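3.2 Household Survey and Kitchen Use

The survey was carried out in the Korkow district, where most of the housing stock was built as two-room rental units and later enlarged by the owners. A questionnaire was mailed to 3,000 addresses in May. Households that returned it and agreed to a follow-up visit were placed in a pool, from which 300 were drawn by lot. Of these, 195 completed both the visit and the one-week meal diary. The remainder were dropped from the analysis, including those who had filled in only part of the diary.

Respondents were asked where each meal was prepared, where it was eaten and which members of the household were present. We followed the wording used in the earlier Lecomte study so that the two sets of answers could be compared, with one change. The term "dining area" had caused confusion among older tenants and was replaced with "the place where you sit down to eat." Meals bought outside and eaten at home were recorded separately.

Households with a kitchen open to the living space reported more shared weekday meals than those with a closed kitchen. The difference was smaller on weekends -- and among households of 6 or more it could not be detected at all. Income had little bearing on the result once household size was taken into account. Age of the main cook did matter, and is treated in Section 3.4.

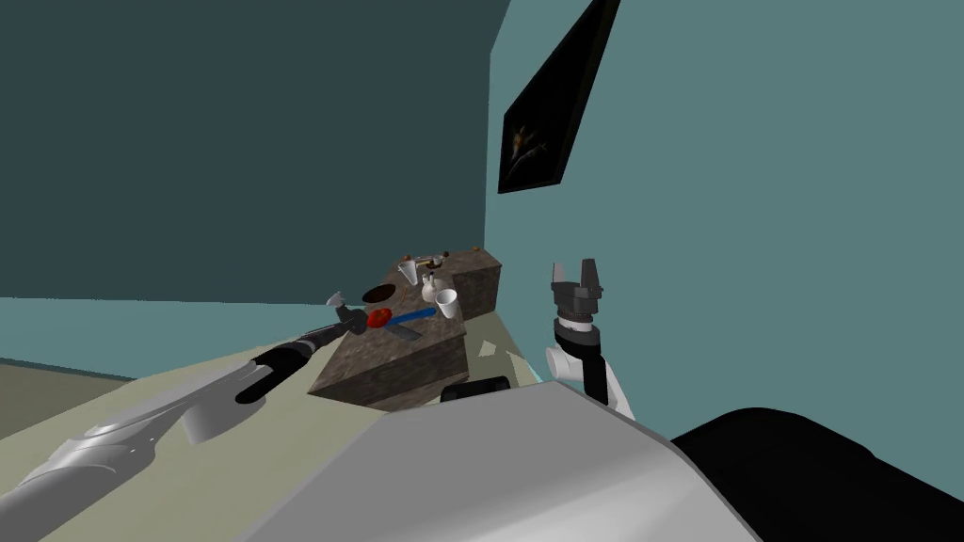 Figure 2. Kitchen island in a rendered interior.

The position of the work surface was coded as wall-mounted, corner or freestanding. Units in the Greser blocks could not always be assigned to one class, as many tenants had added a table that served for both cooking and eating. Such cases were coded by the surface on which vegetables were cut, following the diary entry for the first day. A second coder repeated the work for the Greser units, and disagreements were settled by returning to the visit notes.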